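Craft Fair Talk > Booths and Displays > Foam letters on fabric: pins or tape?

marthas_buttons
January 23, 2026
I finally have my first indoor fair in April and I'm so excited I've already cut out my whole booth name in craft foam! Big puffy bubble letters, 80 of them if you count the practice ones. The trouble is that I've never hung anything on a cloth backdrop. Double-sided tape held for one evening and then my G was on the floor. What do you all use?

Groltard
Pins, every time. Dressmaker pins pushed in at a slant, 2 per letter, 3 for anything wide like an M. Tape and cloth just don't get along. Get the cloth tight first or the whole word sags in the middle.

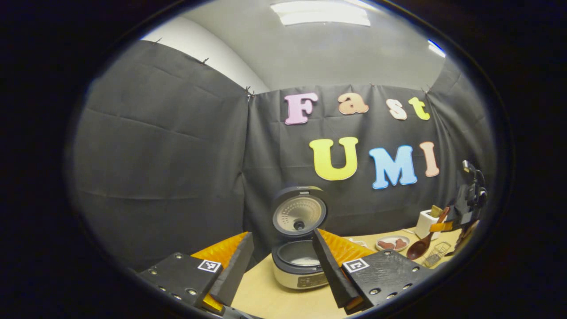
Go dark with the cloth if you can. I used cream for years and my pastel letters vanished from across the aisle. Look how the yellow U stands out on dark gray, and even the pale s in the top row reads fine. Small metal clips along the top edge are the other thing I'd copy, they're cheap and you can shift them one at a time until the wrinkles go.

Bernadette Guérin
I have to disagree on pins! Foam tears around the holes after a few shows, and I pack up in a hurry. I glue a strip of the scratchy half of hook-and-loop to each letter and it grabs felt beautifully. Mine have done two seasons and still look great.

Groltard
On felt, sure. On plain cotton it won't grab at all.

Bernadette Guérin
So buy felt :) It hangs better anyway.

lakmal_u
Both work, I've done both. I'd worry more about spacing. Lay the word out on the floor, take a step back, and fix the gaps by eye before anything goes up. My order on the day:

1. Hang the cloth and clip it, middle first, then out to the corners.

2. Put up the first and last letters, then fill in between.

3. Set the table last. Keep it low in front of the name. Small wire holders are lovely for cards, you can see right through them.
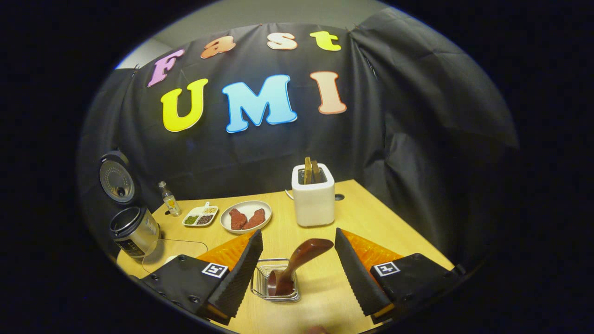

4. Walk to the far end of the aisle and read your own sign. Ask a neighbor to read it too!

marthas_buttons
This is wonderful, thank you!! Ordering dark gray felt tonight. Is one big piece better, or can I sew two together?

Bernadette Guérin
One piece. A seam will show right behind your letters.

Groltard
Sew it and put the seam behind the table. Saves money.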